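Two-arm handling cells at Clullano

From the Plerano regional encyclopedia of work and trades

The two-arm handling cells at Clullano are a group of small robotic workstations used in the town of Plerano for picking up, turning and setting down light gift goods. They were brought into the Clullano packing house in July, after a long stretch of trying things out in a back office, and are usually called "the boxes" by the people who work alongside them. The cells are best known locally for the way they changed the packing bench, which had been run by hand for as long as most of the staff could remember.

Background

Clullano began as a stationery wholesaler and drifted, over the years, into keepsake boxes, printed blocks, music boxes and the other small presents that people buy for christenings and birthdays. Its catalog grew to 1,502 items, a good many of them sold for only a season. That kind of variety is a pleasure for shopkeepers and a headache for anyone planning machinery, and the older equipment on the site (a carton folder and a tape machine) never got any closer to the goods themselves than the outside of the shipping box.

Handling stayed with the packers. They took each piece from its tray, looked it over, turned it the right way up for its sleeve and passed it along. It is light work, but there is a great deal of it, and sore wrists and stiff necks were a regular subject in the break room, especially in the weeks before the holidays.

The cells

Each cell is a low, square enclosure with a pale floor and printed walls, and holds two jointed arms mounted on one aluminum rail along the front. The arms are small enough that visitors who have only seen car-factory robots tend to be a bit surprised, and sometimes a bit charmed. Clullano bought the parts for the cells through Grudora, a dealer in light workshop equipment, and the staff did much of the fitting-out themselves over one summer.
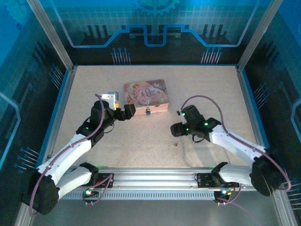 The two arms of a cell with a small pink box, its lid printed with a girl's face and script lettering.

Goods with a decorated lid were chosen for the first jobs. They have a clear right way up, they are light, and the packers already had firm opinions about how they ought to be held, which turned out to be worth a great deal. A glossy lid picks up marks easily, and a clasp on the front edge gives the fingers something to catch on if the approach is too low. Much of the early teaching at Clullano was spent on these two points, and on the patient business of getting one arm to wait for the other.

Change in the work

The packing team numbered 21 when the cells came in, and the firm promised that the number would stay the same through the first year, a promise that was kept. What did change was how the day was divided. A new post of cell minder was set up, filled by turns from the bench, with each turn lasting two hours. The minder sets out the goods, keeps an eye on how they are being gripped, stops the arms when something looks wrong and writes a line in the shift book.

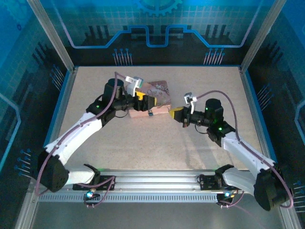 Left gripper holding a printed block, with the right gripper reaching toward it.

Opinion on the new post was mixed at first and, to be fair, is still not all one way. Several of the longer-serving packers enjoyed it very much, and found that years of knowing by feel how a lid or a corner behaves made them good at spotting a poor grip early. Others missed the company of the bench, where people sit elbow to elbow and the talk runs on all morning. Minding is quieter and asks for a steady sort of attention, and some people found it more tiring than packing. After a round of meetings the cells were moved closer to the bench, so that the minder could join in the conversation again, and this small move is still spoken of warmly.

Pay was the other long discussion. Minders were first paid at the ordinary packing rate, and a supplement was agreed later, along with three paid training days for anyone who wanted to learn the job.

Limits

The cells handle a narrow part of the catalog. Soft goods, ribbon work and anything wrapped in tissue remain with the packers, as does the final look at every order before it is sealed. The arms are also slower than a practiced pair of hands, and on busy days the bench takes back part of their work.

Related workplaces

Ansari, a card and candle maker on the other side of Plerano, sent a group of its own packers to spend a shift with the minders before settling on any equipment. It has since set up a single cell, on similar lines, with minding turns copied from the Clullano shift book.

See also: Packing trades in Plerano; Gift wholesaling; Shift books

Page last revised 02/03/2022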